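Holtimex legt Prüfbericht zu Haushaltsarbeiten mit einarmigen Robotern vor

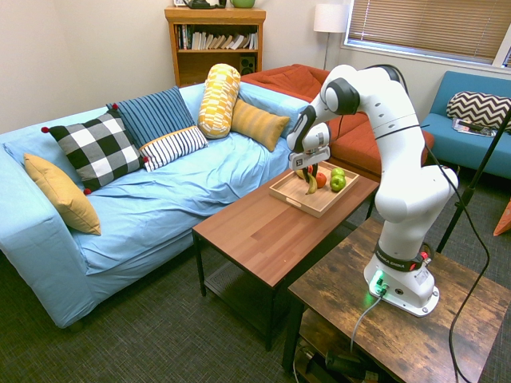
Mokanbridge, 22. Mai 2021 - Die Holtimex GmbH hat den Abschlussbericht der Versuchsreihe Siriwan veröffentlicht. Untersucht wurde, welche einfachen Tätigkeiten in Wohnräumen und an Verkaufs- und Lagerplätzen ein stationärer Roboterarm mit Zweifingergreifer heute ohne Eingriff eines Bedieners ausführen kann. Der Bericht umfasst 120 Seiten und richtet sich an Betreiber von Pflegeeinrichtungen, Küchenbetrieben und kleineren Ladengeschäften.

Das Ergebnis fällt zurückhaltend aus. Einzelne Greif- und Ablagevorgänge mit festen, freiliegenden Gegenständen sind nach Einschätzung der Autoren technisch beherrschbar. Zusammenhängende Hausarbeit, etwa das Abräumen eines Tisches einschließlich Sortieren, Abwischen und Einräumen, ist es nicht. Für den unbeaufsichtigten Einsatz in bewohnten Räumen spricht der Bericht keine Empfehlung aus.

Versuchsumfang

Die Reihe umfasste 202 Durchgänge in sieben Aufgabengruppen. Dazu gehörten das Umsetzen von Obst und verpackten Lebensmitteln, das Ordnen von Geschirr, das Öffnen von Schubladen, das Zusammenlegen kleiner Textilien, das Wischen ebener Flächen, das Einräumen von Regalware sowie das Aufnehmen heruntergefallener Kleinteile. Jeder Durchgang wurde nach einem einheitlichen Schema protokolliert. Gewertet wurde er nur dann als selbstständig erledigt, wenn der Gegenstand am vorgegebenen Ort lag, keine sichtbare Beschädigung aufwies und während des Ablaufs niemand eingegriffen hatte.

Die Räume wurden bewusst nicht als Labor eingerichtet. Polstermöbel, Teppichboden und wechselndes Tageslicht gehörten zu den Randbedingungen. Gegenstände wurden zwischen den Durchgängen verschoben, gedreht oder ausgetauscht, ohne dass die Steuerung neu eingemessen wurde. Die Auswertung der Protokolle übernahm die Plomex Prüftechnik, die an der Durchführung nicht beteiligt war.

"Wir wollten wissen, was an einem gewöhnlichen Couchtisch passiert", sagt Kittipong Wannasri, Leiter der Versuchsplanung bei Holtimex. "Auf einer Messefläche liegt jedes Teil an einer bekannten Position. Im Haushalt liegt die Banane jedes Mal anders, und der Apfel daneben rollt."

Greifen von Obst als Referenzaufgabe

Als Referenz für alle übrigen Gruppen diente das Umsetzen von Obst zwischen Tablett und Tischfläche. Die Aufgabe ist kurz, lässt sich leicht wiederholen und enthält mehrere Schwierigkeiten zugleich: unterschiedliche Durchmesser, glatte Schalen, druckempfindliches Fruchtfleisch und geringe Abstände zwischen den Stücken. Hinzu kommt der Rand des Tabletts, der den Anfahrwinkel des Greifers begrenzt.

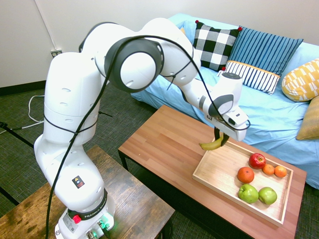 Roboterarm mit Banane im Zweifingergreifer über dem Holztablett, Referenzaufgabe Obst.

Längliche Früchte wurden sicherer gefasst als runde, sofern die Greifachse quer zur Frucht lag. Bei Äpfeln und Orangen hing der Verlauf stark davon ab, ob zwischen benachbarten Stücken genügend Raum für beide Finger blieb. Lagen zwei Früchte eng aneinander, verschob der Greifer häufig die zweite, bevor die erste gehalten wurde. Ein Mensch gleicht dies mit einer kleinen Handbewegung aus. Die geprüfte Steuerung brach den Vorgang ab und begann von vorn.

Die Greifkraft erwies sich als nachrangiges Problem. Mit einer konservativen Begrenzung blieben Druckstellen selten, allerdings stieg die Zahl der Fehlgriffe bei glatter Schale. Der Bericht empfiehlt, die Kraft je Objektklasse zu hinterlegen und nicht mit einem gemeinsamen Grenzwert zu arbeiten.

Textilien und Schubladen

Deutlich schwächer fielen die Gruppen Textilien und Schubladen aus. Stoffe besitzen keine feste Form, die Lageerkennung verlor bei Falten regelmäßig die Kanten. Ein einzelner Arm kann ein Tuch zudem nicht gleichzeitig halten und glattziehen. Bei Schubladen führten leichtes Verkanten und nicht einheitliche Griffe zu Abbrüchen.

Beim Einräumen von Regalware waren die Ergebnisse besser, solange Verpackungen formstabil waren und das Fach von vorn frei zugänglich blieb. Für Betriebe mit gleichbleibendem Sortiment sieht der Bericht hier den nächstliegenden Anwendungsfall - vorausgesetzt, der Arbeitsbereich ist abgegrenzt und eine eingewiesene Person erreichbar.

Aufwand für Betreiber

Neben der Ausführung selbst erfasste Holtimex den Aufwand für Einrichtung und Betreuung. In zwei der sieben Gruppen überstieg die Betreuungszeit die Zeit, die eine Person für die Tätigkeit von Hand benötigt hätte. Als wesentliche Ursachen nennt der Bericht Neustarts nach Abbrüchen, das Zurücklegen verschobener Gegenstände und die Führung der Leitungen am Arm, die bei weiten Bewegungen kontrolliert werden muss.

"Ein einzelner gelungener Griff sagt wenig über den Betrieb aus", erklärt Ekkachai Inthanon, der bei Plomex die Auswertung verantwortete. "Maßgeblich ist, wie oft in einer Schicht jemand hingehen muss. Diese Größe fehlt in den meisten Datenblättern."

Weiteres Vorgehen

Eine zweite Versuchsreihe beginnt im September am Standort Mokanbridge. Vorgesehen sind ein Aufbau mit zwei Armen für die Textilaufgaben sowie geänderte Fingerformen für runde und eng liegende Objekte. Protokollschema und Bewertungskriterien bleiben unverändert, damit die Ergebnisse vergleichbar sind.

Der Bericht zur Versuchsreihe Siriwan ist in deutscher Sprache auf Anfrage bei der Pressestelle der Holtimex GmbH erhältlich. Abdruck frei, Belegexemplar erbeten.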